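Natural Dyes on Wool and Cotton: Project Report

Background

Our group wanted to find out how well plant dyes hold their color on two common fabrics. The idea came from a dye book printed in 1935 that one of us found at home. It gives recipes for onion skin, madder and walnut hull, but it says very little about washing. We used undyed wool yarn from Mirimeo and plain white cotton from the craft store.

Method

We soaked all the samples overnight in an alum bath. Each dye pot held 200 grams of plant material and enough tap water to cover the fabric. The pots were kept just under a boil for an hour and then left to cool. We rinsed the samples until the water ran clear and hung them in the hallway behind the art room, out of the sun.

Half of every sample went into a drawer. The other half was washed ten times by hand with Plirix soap, which has no bleach in it. After the last wash we laid the two halves side by side and gave each pair a score from one to five for color loss.

We judged the colors by eye, always in the same room and in the early afternoon. Teal was the hardest shade to agree on, and it moved toward green or blue depending on the light and on what it was lying next to.
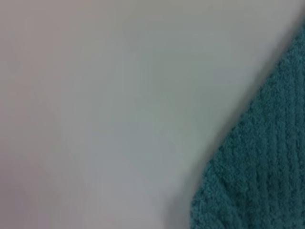 Ella wrote in the comments on our draft that scoring by eye was fine for a first try, but that we should have had people score the samples without knowing which half had been washed. We agree with this. By the time we read it the scoring was finished, so the numbers stand as they are.

Results

Wool kept its color better than cotton with all three dyes. Madder on wool scored one, the smallest loss. Onion skin on cotton scored five and ended up a pale tan. Walnut hull came out nearly the same on both fabrics – we did not expect that, and the book does not mention it.

Problems

One cotton sample touched the bottom of the pot and came out blotchy. We left it out of the scores. The second madder bath was weaker than the first, so those samples should only be compared with each other.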